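Evanthia Vlachopoulos had sold honey cakes out of her kitchen in Grirnton for so many years that her customers simply walked in without knocking, and it was Kyriaki Karagiannis, her niece, who filled out the form for the small business contest and mailed it before anyone could object.

"They want five minutes," Kyriaki said, "and you talk for five minutes just to say good morning, so where's the trouble?"

The trouble was the loan. The prize was $2000, and a secondhand oven from Rallis, the restaurant supply place out past the bridge, cost $1287 with delivery, and Evanthia had been visiting that oven since September the way other women visit a sister.

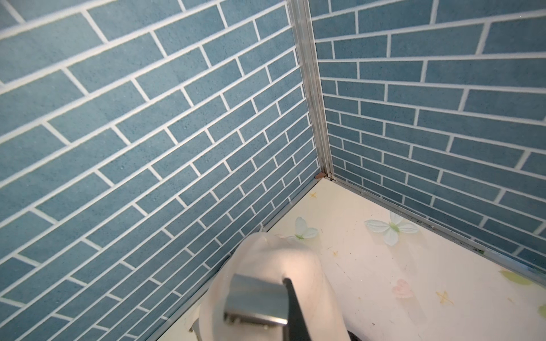

She practiced on the bus, and in the bath, and once to the mailman, who was very nice about it and left with two cakes. By the night of the contest she had the whole speech by heart, every word of it, and when they called her name – they said it wrong, poor things – it flew straight out of her head.

So she opened the tin instead. There were 60 cakes in it, wrapped in wax paper, and she went along the rows handing them out and asking people whether they'd had any supper. A judge in the front asked, with his mouth full, what her plan was for growth.

"A bigger oven," said Evanthia, and gave him another.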